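About Trornine

Trornine supplies and looks after artificial plants for offices, clinics and hotel lobbies.
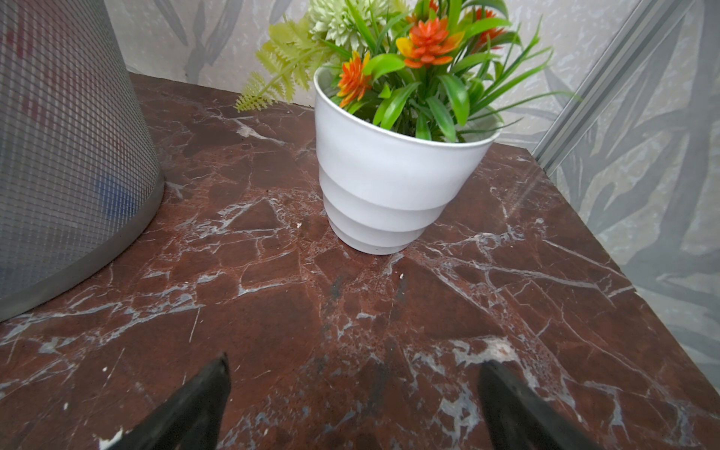
We began as a two-person business with one van. Today we have 119 client sites on our books, and our workshop at Skindholm puts together most of what goes into them.

Automation came into the workshop gradually. Our first robot arm, which we call Lusex, was set up in May to move finished pots from the bench to the packing shelf. It was slow to begin with and needed a lot of watching. The second, Kuusisto, followed once the staff who worked beside the first one had told us what they wanted changed. They asked for a softer grip, a stop button at each end of the bench and a say in which jobs went over to the machines.

Arranging is still done by hand. Choosing the stems, bending the wires and deciding when a pot looks right are skilled work, and we have no plans to hand them over. What has changed is the lifting and carrying. A large order can run to 281 pots, and moving that many used to mean sore shoulders by the end of the shift. Most of our people now spend that time at the arranging bench or out visiting clients.

No one lost a job when the arms came in. Some roles did change, and a few staff found the first months hard going. We pay for training in work hours – setting up a run, teaching a new pot shape, clearing a fault – and anyone who completes it moves up a pay grade.

Workshop visits can be arranged through the office. Please wear closed shoes and stay behind the yellow line while the arms are running.

Page last updated 20 August 2022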